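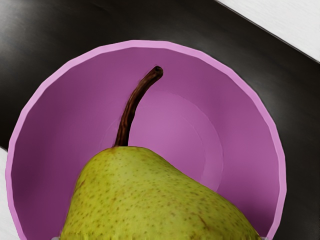

Kirstin McIver holds that a placement rule is only as good as its release clause, and much of the later writing on the Waldale rules begins from this remark. A robot may carry an object correctly for the whole of its path, she argues, and still fail the task in the last moment, when the fingers open.

The Waldale rules are a set of good-practice rules for placing objects into open containers with a robot arm and a two-finger gripper. They are applied in simulation as well as on physical equipment. The rules were first written down by Hendrik Verbeke and Gun-woo Yook for use inside the Aitken laboratory, and were later taken over by the Jatine training centre and by several smaller groups. They have no legal force and do not replace the safety standards which apply to the robot itself.

Background

Before the rules existed, each group in the laboratory decided for itself what counted as a successful placement. One group accepted any trial in which the object touched the container. Another required that the arm had moved away completely. The results could not be compared, and in December of the first year Verbeke proposed a common text. The first draft filled two pages. Yook added the part on simulated objects after a review of 1335 recorded trials, in which the reviewers often disagreed about objects that had stopped on the rim.

Scope

The text covers bowls, trays and boxes without a lid. It covers rigid objects and firm fruit, but excludes liquids, bags and anything that must be placed in a fixed orientation. The container must be open at the top and must stand on the table without support.

Main provisions

Approach. The arm comes to the container from above. The object must be inside the line of the rim before the final descent starts.

Release. The fingers open only when the lowest point of the object is below the rim. Dropping from a greater height is recorded as a fault, even if the object stays in the container.

Withdrawal. The gripper leaves by the same path, with the fingers open – it may not turn until it is clear of the rim.

Judgement. A trial is counted as successful when the object lies inside the container, the container is upright, and both have been at rest for 500 milliseconds.

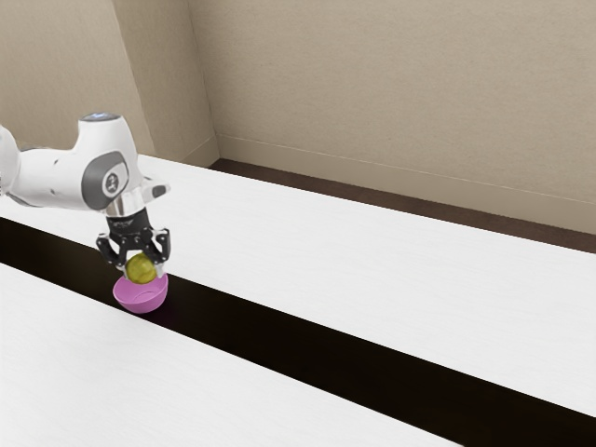 May the gripper touch the container during the descent?

Light contact with the inner wall is permitted, provided that the container does not move from its place. Contact with the outer wall or the rim ends the trial.

Use in simulation

The simulated version keeps the same provisions and adds two conditions. The collision shape of the container must be hollow, so that the object can really enter it, and the visible shape must agree with it closely. The Dulus supplement, prepared by Settimio Colombo, asks further that the friction values be published together with the results.

Criticism

Dougal Swanson has objected that the rule on release is too strict for shallow containers, where a large object can rest safely while most of it remains above the rim. He also finds the resting time too short for round objects, which may roll slowly before they settle. A revised wording was discussed at Aitken but has not been adopted. Jatine permits its instructors to use a longer resting time, on condition that the value is written in the trial record.

See also

Grasp planning
Pick and place
Trial record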